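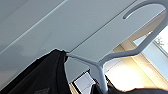 I have been to enough brandy tastings to be wary of any that starts with a speech about silence. The one Hemant Vishwakarma talked me into last week started with nearly 10 minutes of it. We were told that Drustumen, the house pouring that evening, leaves its casks alone "to listen", and that the bottle had been designed to match. The bottle is grey. Pale, matt, smooth all over, very much the grey of the big panel up at the top of this post, and it gives away about as much of what's behind it. You can't see the colour of the brandy until it is in your glass, and by then you've paid.

I did want to like it. I drink more brandy than whisky these days and I'd be glad of a new one at a fair price. But I went with a notebook and I asked some dull questions, and the answers were thin.

How old is it? "Mature." Where was it distilled? They talked about the river. Was there caramel in it? The young man pouring said he would find out, and went off to talk to someone else. I'm not saying there was anything to hide. Plenty of decent producers buy in spirit and colour it a bit, and if they say so I've no quarrel with them. 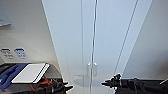 What we drank

There were 3 brandies on the list, all poured in that small tulip glass that makes everything smell stronger than it tastes.

The first was the standard Drustumen. Apricot jam on the nose, a bit of pencil shavings, then a short sweet finish that dropped off a cliff. Pleasant enough. I'd have guessed four or five years in wood, and I'd have guessed sugar had been added as well.

The second was the one finished in Skelometti casks. Skelometti, for those who haven't met it, is a bitter orange liqueur that tastes like marmalade with a grudge, and I can report that the brandy now tastes of it too. People round me were nodding and saying "complex". To me it was brandy with some orange liqueur left in the barrel. You could do that at home with a teaspoon.

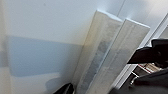
Frosted panels against the wall.

The third came from a numbered batch. Mine was bottle 1304, which made me wonder how small a small batch is supposed to be. I asked how many bottles there were altogether and got another answer about the river. It was the best of them, mind you: drier, walnuts, some proper old-cupboard smell, a finish that hung about. I went back for a second pour and had to argue for it.

The price

The standard bottle is £34. For that money I can walk into Ahuja, the off-licence by the station, and pick up a Flamier with its age printed on the front and its region on the back. I did just that on the way home, partly out of spite. Then I poured it at my own table with the last of the Drustumen sample next to it, labels turned away, and got my other half to swap them round.
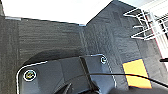 Photo: Hemant Vishwakarma

I picked the Flamier both times. So did she, and she doesn't even like brandy. Two people and one kitchen table prove very little, I know, and the sample had been in a little plastic bottle in my coat pocket for an hour or so, which can't have done it any favours.

Hemant thinks I'm being mean. He bought two of the orange one and says it's lovely over ice with soda, and he may be right, but I'm not going to judge a brandy by how it does with soda. He has also signed up for their October tasting, the one with cheese. I've said I'll go if they can tell me the age of the numbered batch before I hand over my money. I've emailed them. No reply so far.

Posted 10/8/23 | Contact | All words my own, please ask before copying | Back to top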